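Notebook, Dikthorpe kitchen bench
January 14, 2022

0 shares | 2 comments

Teleop demos again, drawer and toaster task. The plan from Esico says 75 clean demos and the policy will generalize. I'd like to see that before I believe it. Last set we logged 162 and kept every one, including the sloppy ones, and the arm learned my hesitations very well.

Main worry is the drawer handle. It's a long dark bar on round posts, and from the wrist view it's a black stripe with a bright line down it, next to a black and blue gripper. I can steer by it since I know how deep it is. I doubt the network does.

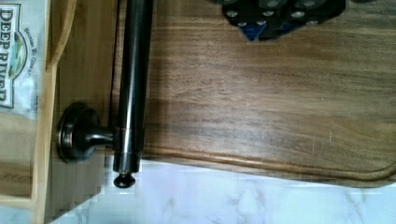 Second worry is lag. The Ung controller feels fine in free air, then I get near wood and start overcorrecting. Kinesthetic teaching (grab the arm, push it through) gave smoother paths, but then my own hand is in half the views. Pick your poison.

Also not sold on reaching into the drawer from straight above. The bread wrap is plastic and squashy, and closing width is pure guesswork over the controller. Medetti's notes call this "a simple grasp." They used a foam block.

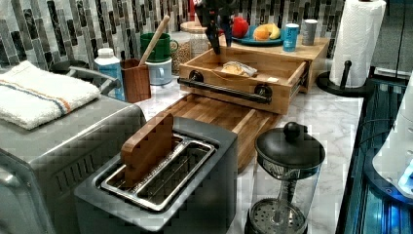
Gripper over the open drawer, bread still in its wrap. Wooden block in the left toaster slot.

To do:
- throw out any demo with a pause over 9 seconds
- same start pose every time, no exceptions
- try one batch with the handle taped a light color, compare
- no talk of success rates until the March rerun

2 comments | 0 likes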